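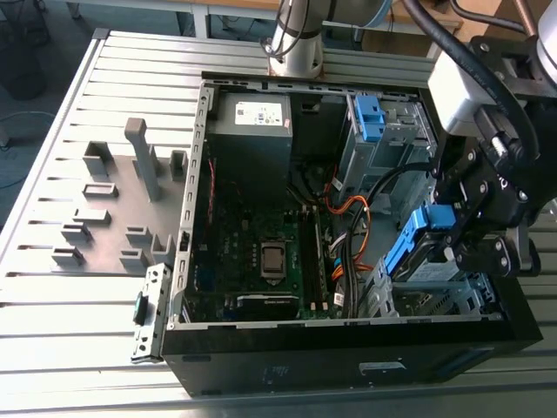
Fig. 4. Tower on its side with the panel off. The drive bay is at the lower right, with the blue caddy just above it.

Section 4: Changing the hard drive

This is the most satisfying job in the whole guide! Everything you need is within easy reach once the side panel is off, and the blue caddy means there's no fiddling about with a screwdriver deep inside the case. If you've never opened a computer before, start with this one.

You will need: the new drive, a soft cloth, and a clear table with room to lay the tower flat.

1. Shut the computer down, switch off at the wall and pull out the power lead. Unplug everything else too.

2. Lay the tower on its side and take off the side panel. Put it somewhere you won't kneel on it.

3. Touch a bare metal part of the chassis before you reach in. Do this again if you walk off to make tea.

CAUTION: Never open the power supply (the grey metal box with the white label). There is nothing inside it for you to mend, and it can hold a charge after it has been unplugged.

4. Find the lower drive bay. The optical drive cage is a separate thing and has its own blue tab, so leave that one alone for now.

5. Unplug the two cables from the old drive. Hold the plugs, not the wires.

6. Squeeze the sides of the blue caddy and slide it out. It should come smoothly. If it sticks, look for a cable lying across it and move that first.

7. Flex the caddy gently, lift out the old drive and press the new one in, lining up the pins with the holes in its sides.

8. Slide the caddy back until it clicks (a lovely sound), then reconnect both cables.

NOTE: Tuck the orange and red power wires well clear of the edge before you refit the panel.

9. Refit the panel, stand the tower up and plug in. Go to Section 5 to set up the new drive.

Guide revised Jun 15, 2022 by Souad Younis

Comments (3)

Noel Ignacio
Step 6 saved me, there was a cable right over mine. Swapped a 200 GB drive for a 700 and it took me less than one record side.

Precious Samonte
Does the caddy take the smaller laptop drives as well?

Souad Younis
Yes Precious, with an adapter bracket! Fix the drive to the bracket first, then carry on from step 7.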